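Chapter 6
The Washing-Up Problem

In this chapter
Why chores are harder than they look
What "it can do it" means, and who gets to say so
Success rates, and how to read one without being fooled
The long tail of odd things that happen in kitchens
The shop floor: same troubles, better lighting

I'd like to start with my own kitchen, which is a disgrace. I wrote most of this chapter at the table in there, between breakfast and the point at which I could no longer pretend the breakfast things weren't staring at me. Clearing them takes me a few minutes. I do it with the radio on, thinking about something else entirely, and I couldn't tell you afterwards which hand I used for the milk jug. If you'd asked me at nineteen which job a computer would take off me first, the crossword or the crockery, I'd have said the crockery without blinking (and I'd have been quite rude about it, too).

Well, it's been the crossword. Machines got good at chess, at maths homework, at writing stiff little letters to the council, and I'm still the one with my sleeves rolled up. Chapters 4 and 5 dealt with how a robot sees and how it plans a movement, and if you came away from them thinking the hard part was over, I'm sorry to say this is where we have to put the two together and ask them to lay a table.

Laying a table is a lovely task for students, by the way, and I use it every February when the second-years are getting restless. Think about what's in it. A plate is wide and flat, so there's hardly anything to get hold of except the rim. A bowl can be pinched at the edge, but it may tip as you lift. A cup has a handle, and the handle might be pointing anywhere. Cutlery is the real misery: thin, shiny, lying flush with the wood, and if your fingers come down a few millimetres too high you close them on air, while a few millimetres too low you've driven them into the table. You and I get round this by feel. We slide a fork until it catches, we nudge, we fumble, we fix it on the way up. Most grippers have two fingers and not much feeling in either of them.
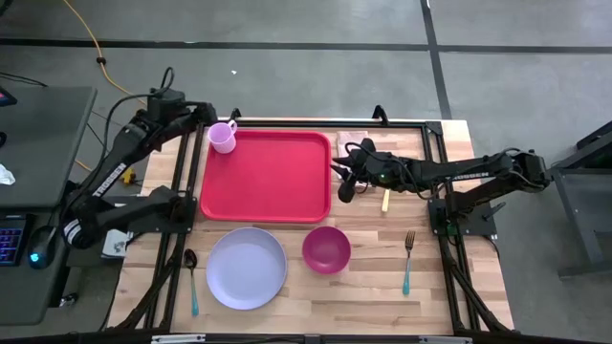

Then there's the question of what counts as finished. I might be happy with the fork a bit crooked. My mother would not. A person working in a café has one idea of a laid table and a toddler has another, and a machine needs somebody to settle the matter before it starts. You'll find that a surprising share of the arguments in this field come down to two groups who never agreed on what "done" meant and have been comparing scores ever since.

So let's do a score. The exercises in this chapter use a set of trial records from a project called Puston, run out of a workshop in Arkcombe, and you'll be sick of it by the end. It covers 3,948 attempts at small kitchen jobs: putting cups on trays, setting out spoons, stacking bowls, that sort of thing. Of those, 715 are marked as failures. Get your calculator out and you'll see that comes to a success rate of a little under 82 per cent.

Is that good? I ask every class, and every class splits down the middle. It's better than four in five! On the other hand, suppose clearing your table takes ten of these little jobs in a row, and suppose each one goes right 82 per cent of the time with no second chances. Multiply it through and the whole table gets cleared properly fewer than 14 times in a hundred. I wouldn't keep a dishwasher that worked like that, and I'm a patient woman. Section 6.2 goes into this sum properly, including the very large difference it makes if the robot can notice a mistake and have another go.

You'll also want to know what a failure was. Some of the 715 are things any of us would shrug at, such as a spoon set down back to front. Some are a bowl on the floor. The Puston records lump them together, which annoyed me for a good while, until I decided it made them perfect for teaching.

The shop floor gets its turn from Section 6.4 onwards. Factories have had robot arms for decades, of course, and people often tell me that the matter is therefore settled. But a factory arm usually has its parts handed to it the same way up every time. Ask it to take mixed bits out of a bin, or to feed a floppy cable through a hole, and you're back in my kitchen. We'll follow a packing line at a firm called Figueroa, over in Dravstead, where the heavy lifting was automated years ago and the fiddly last stage is still done by people on stools.

My own answer to "can they do it yet?" is: some of it, slowly, in a place they've practised in, with someone nearby. You may well disagree with me by the end of the chapter, and I've tried to give you enough figures to do it with.

Before you read on

Pick one chore you did today and write down every separate movement in it. Keep going until you're bored, then do two more minutes. Put a star by each step where you relied on touch and couldn't have managed by looking. Keep the list somewhere safe, as you'll need it for Exercise 6.3.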